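カテゴリ:登壇メモ > 暮らしと片付け | タグ:食卓、テーブルクロス、おやつ、収納、話す原稿

食卓の上を夕食前に空ける
Nallum 多目的室での話、手元用の原稿

持ち時間は57分。質疑込み。スライドは13枚。配布資料は片面の紙が一枚だけで、開始前に椅子の上に置いておく。マイクは手持ちなので、実演のときは話す側がいったん黙ることになる。無理に話しながら手を動かさない。
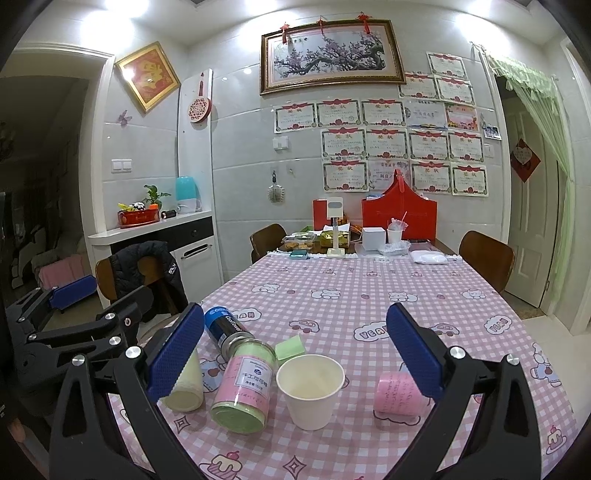

文/Jistano 生活講座係
公開:2月

【スライド1 表紙】

(あいさつ。トイレと出口の案内。上着は後ろの棚に置いてよいことも伝える)

今日は食卓の話をします。台所でもリビングの棚でもなく、食卓の天板の上だけです。範囲を狭くしたのは、前回の会で家全体の話をして、時間が足りなくなったためです。

食卓は、ご飯を食べる場所であると同時に、宿題をする場所で、荷物を開ける場所で、おやつを出しっぱなしにする場所です。役目が多いので、物が集まります。集まること自体は困りません。困るのは、夕食を出そうとしたときに皿を置く場所が見つからないときです。

なので今日の目標は「夕食前に天板の手前側が空いている」、これだけにします。奥のほうには物が残っていてかまいません。

(ここで配布資料を見てもらう。天板の図が印刷してある面が表)

【スライド2 アンケートの紹介】

Jistanoの講座に申し込んでくださった方に、食卓について書いてもらいました。回答は152件です。食卓に一日中出ているものを自由に書いてください、という聞き方をしました。

多かったのは、ティッシュ、薬、郵便物、飲みかけのコップ、子どもの文具、お菓子の容器でした。順位は出しません。自由記述なので、同じものを別の名前で書いている方がかなりいます。「お菓子」と書く方と、商品名で書く方と、「もらいもの」と書く方がいて、まとめ方によって並びが変わってしまいます。

印象に残ったのは、「何が出ているか聞かれて初めて見た」という回答です。毎日そこで食事をしていても、端に置いてあるものは目に入らなくなるようです。

(会場に聞く。「今朝、食卓に何が出ていましたか」。手は挙げてもらわない。手元の紙に書いてもらう。二分待つ)

待っているあいだはしゃべらないこと。前回はここで補足を入れてしまい、書く手が止まった。

【スライド3 天板を三つに分ける】

配布資料の図のとおり、食卓を手前、中ほど、奥に分けます。線は引きません。

手前は、座る人の皿が載るところです。中ほどは、大皿や鍋が載るところ。奥は壁側です。壁に付けていない食卓の場合は、いちばん人が座らない辺を奥と呼んでください。

置いてよい場所は奥だけ、と決めます。中ほどは昼のあいだは使ってよく、夕食前に空けます。手前は、人が席を立ったら空にします。

これで全部です。あとは、奥に何を置くか、中ほどのものをどこに動かすか、という話が続きます。

(円卓の方から必ず質問が出る。答えは「奥はあきらめて、ワゴンか椅子を一脚使う」。詳しくは質疑で)

【スライド4 奥に置くもの】

奥に置くものは、背の高いものを壁際、低いものをその前にします。逆にすると、低いものが隠れて、あるのに買ってしまうことになります。

箱型のものは壁に背中を付けます。持ち手の付いた道具入れのようなものがあれば、それも壁際です。持ち手があると、掃除のときにそのまま持ち上げられます。中身を全部出してから拭く必要がなくなるので、拭く回数が増えます。

スマートフォンやメモを立てるスタンドは、壁際の箱の前に置くと落ち着きます。中央に置くと、食事のときに必ず誰かがどかします。どかしたものは、どかした先に残ります。

ビニール袋は奥に置かないでください。くしゃっとした袋はかさがある割に、下に何があるか分からなくなります。畳んで引き出しへ入れるか、その日のごみを入れて出してしまう。布巾は畳んで置くぶんにはかまいません。

(実演1。机の奥に箱、道具入れ、布巾を並べる。先に低いものを壁際に置いて、見えにくい状態を一度見せる。そのあと入れ替える。立ち位置は机の左。右に立つと後ろの席から見えない)

【スライド5 テーブルクロス】

クロスの話を先にしておきます。柄物を使っている方が、アンケートでもかなりいました。

柄のあるクロスは、物が多いときに紛れます。チェックの上に動物や車やお菓子の絵が載っているような柄だと、小さいものが一つ置いてあっても、絵なのか物なのか、離れたところからは分かりにくいです。付箋ですとか、消しゴムですとか、飴の包みですとか。

では無地に替えるべきかというと、そこまでは言いません。子どもが気に入っているクロスなら使ったほうがいいです。柄のクロスの家では、小さいものを直接クロスに置かない、という決まりを一つ足してください。浅い皿でも蓋でも、何か受けるものの上に置きます。

縁にレースやフリンジが付いているクロスの場合、縁のところに箱を載せると縁が折れて癖が付きます。箱は縁から少し内側か、クロスの外か、どちらかにします。どちらでもいいですが、またがせない。

それと、クロスを外すのは一週間のどこかで一回と決めておくと、外すために物をどかすので、奥のものも見直すことになります。うちの係の者は、洗い終わったクロスを敷く前に、天板に何も載っていない状態で一晩置いています。まねしなくていいです。

(クロスの値段を聞かれたら、見本に使っているものはBarrosの店頭で3768円だったと答える。大きさと厚みで変わることも言う。勧めているわけではない)

【スライド6 中ほどに残るもの】

さて、食卓の中ほどに残るものです。片付けの相談でいちばん長くなるのがこの部分で、アンケートでも細かく書いてくださる方が多かったところです。

中ほどに残るものは、使い終わったのか、まだ使うのか、見ただけでは分からないものです。たとえば紙コップ。空の紙コップが一つ立っていると、捨てていいのか、これから飲むのか、家族には判断できません。判断できないので全員が手を付けずに、夜まで残ります。

紙コップについては、うちの講座では「伏せたら終わり、立っていたら使う」という取り決めをお勧めしています。伏せると底に残った飲み物がこぼれるという指摘をいただいたことがあります。そのとおりなので、飲み干してから伏せてください。伏せるのが嫌な方は、重ねる、でもよいです。決めておけば何でもかまいません。

(ここで一度水を飲む。時計を見る。ここまでで二十分を超えていたら、スライド8を飛ばす)

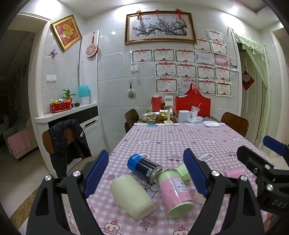 【スライド7】円筒形のものは、中ほどのなかでも最後に残ります。缶、筒、丸い瓶、ロール状のもの。四角いものは角をそろえて端に寄せれば見た目が片付きますが、丸いものは寝かせた時点で向きがばらばらになり、寄せても隙間ができます。スライドの食卓でも、Cool Towelと書かれた缶が斜めに寝ていて、その近くにピンクのラベルの透明な容器と、クリームがかった薄い緑の筒が、やはり横になっています。この三つをどうするか、という例で進めます。まず立ててみてください。立てて安定するものは立てたまま奥へ運びます。立ててぐらつくもの、底が丸いもの、蓋側が重いものは、浅い箱に寝かせて入れます。箱に寝かせるときは、文字のある面を上に向けます。横から見るとどれも似た筒なので、文字が下に回ると毎回手に取って確かめることになります。

(実演2。手元の筒を三本、机の中ほどに転がらないように寝かせる。立てる。立たないものを箱に入れる。箱は深いものと浅いものの両方を用意し、深いほうに入れて見えなくなるところも見せる)

丸いものを入れる箱は、Grurnimettiの浅型を講座で使っています。仕切りがなく、縁が低いので、寝かせたものの文字が上から読めます。家にある菓子箱の蓋で同じことができますので、買わなくてもよいです。蓋を使う場合は、角が破れたら替えてください。

しまう場所ごとに分けるときは、何に使うものか、で分けます。冷やす用品と食べ物と文具は、同じ形をしていても別の場所です。形が同じだと一緒にしたくなりますが、一緒にすると、探すときに全部出すことになります。

【スライド8 おやつ(時間がなければ飛ばす)】

焼き菓子の透明な容器は、中身が見えるのが良いところです。奥に置いてかまいません。減り具合が見えるので、次をいつ買うかが分かります。

袋のままの菓子は立てて置くと倒れ、寝かせて置くと上に物が載ります。箱や缶の背中にもたせかけて、奥の列の中に入れてしまうのが楽です。

開けた袋を食卓に置くかどうかは、家によって意見が割れます。食卓にあるから食べてしまう、という声と、食卓にないと湿気らせて忘れる、という声の両方がありました。これについては決まりを作っていません。

使い捨てのスプーンやストローは、透明なコップに立てておくと数が目で見えて、取るときにほかの物に触れずに済みます。コップは背の低いものにすると倒れにくいです。ストローの先が上に出すぎる場合は、別の筒にしてください。

【スライド9 メモとカード】

食卓に立ててあるカードやメモについてです。伝言を書いて立てておくのはよい方法ですが、書いていない白いカードだけが立ったまま何日も過ぎることがあります。

白いままなら外しておきます。いつも白いものが立っていると、何か書いてあっても読まれなくなります。何か書いた日だけ立てる。読んだ人が外す。この二つを決めてください。

付箋はカードより残りやすいです。食卓に貼るとクロスごと動いてしまうので、貼るなら壁か冷蔵庫に移します。

(講座で出た質問。「家族が外してくれない」。外す場所が遠いことが多い。カードを戻すところをスタンドのすぐ横に作る)

【スライド10 夕食前の手順】

順番を読み上げます。配布資料の裏面は白ですので、書きたい方はそこに書いてください。

一、紙コップと空き袋を捨てます。
二、四角いものを奥の列に寄せます。
三、丸いものを立てます。立たないものは箱へ。
四、手前を拭きます。
五、中ほどを拭きます。

奥は拭きません。奥まで拭くことにすると、手順が続かなくなります。奥はクロスを外す日にまとめてやります。

やる人は、皿を出す人と別の人にします。同じ人だと、皿を持ったまま片手で物をどかすことになり、どかしたものが椅子に載ります。一人暮らしの方は、火を止めてから皿を出すまでのあいだにやってください。

(実演3。手順を通しでやる。話さずにやる。終わったら「以上です」とだけ言う。拍手を待たずに次へ)

【スライド11 うまくいかなかった例】

講座の準備で試して、やめたことも紹介しておきます。

ひとつは、大きなかごに全部入れる方法です。かごに入れれば一度で運べますが、夕食後に戻すとき、かごごと食卓に戻ってきます。中を見ないまま日が過ぎ、底から乾いたウェットティッシュと期限の切れた券が出てきました。

もうひとつは、家族ごとに色を決める方法です。赤は誰、緑は誰、と決めたのですが、買ってくるものの色は選べないので、箱の色と中身の持ち主が合わなくなりました。色で決めるなら箱に名前を書くほうが早いです。

それから、食卓に何も置かないという決まりも試しました。これは三日で戻りました。戻ったあとのほうが物が増えていました。奥だけは置いてよいことにしたのは、このときの反省からです。

【スライド12 配布資料の使い方】

図の奥のところに、置いてよいものを書き込んでください。書ききれないときは、書ききれない分が多すぎる分です。

冷蔵庫に貼ってもいいですし、捨ててもいいです。写しが欲しい方は出口で声をかけてください。

【スライド13 質疑】

想定している質問と答え。

円卓の場合。人が座らない辺がないので、食卓の外に置き場を一つ作る。椅子一脚でもよい。座面の高さだと上から見えるので、奥の列の代わりになる。

食卓が小さい場合。中ほどをなくして、手前と奥の二つにする。鍋は鍋敷きごと奥に寄せ、奥のものは食事のあいだだけ棚に上げる。

薬の場合。毎食飲むものは奥の端、手が届く側。朝だけのものは食卓に置かない。小さい子どもや動物がいる家は高いところへ。この答えは急いで言わないこと。

クロスの下に透明なシートを敷くかどうか。どちらでもよい。シートを上に敷く家では、縁に物が引っかかりやすいので角を確認する。

介護食や補助具を置いている家。今日の決まりを当てはめなくてよい。使う人の手の届く位置を先に決めて、ほかの物を残りの場所に置く。

(終了。机の上のものを片付けてから会場を出る。実演の箱とクロスは台車の下段。紙コップはごみ袋へ。Nallumの鍵は受付に返す。延長コードを忘れやすい)

次回に直すところ。
実演2の筒が軽くて、机を拭いたときに動いた。中身の入ったものに替える。
スライド3の図の文字が小さい。
「奥」という言葉が伝わるまで時間がかかった。壁側、と言い直したところで頷く方が増えたので、最初から壁側と言う。
紙に書いてもらう時間は二分でちょうどよかった。

コメント

後ろのほうで聞いていました。紙コップを伏せる決まり、帰って話したら子どもが先に覚えました。ただ麦茶が残ったまま伏せるので、今は重ねるほうにしています。

丸いものの文字を上に向けるところ、調味料の引き出しでも使えました。うちは缶詰も寝かせています。

配布資料の裏が白かったのは助かりました。裏にも印刷がある会だと書くところがなくて困ります。

円卓です。椅子を一脚つぶす案、来客のときはどうされていますか。
 → Jistano 生活講座係:来客のときは椅子の上のものを箱ごと別の部屋に移しています。ふだんから箱に入れておくと一度で動かせます。

スライド8は飛ばされた回に出たので、ここで読めてよかったです。開けた袋をどうするかは、うちも決まっていません。

クロスのフリンジ、箱を載せていて本当に癖が付いていました。アイロンで少し戻りました。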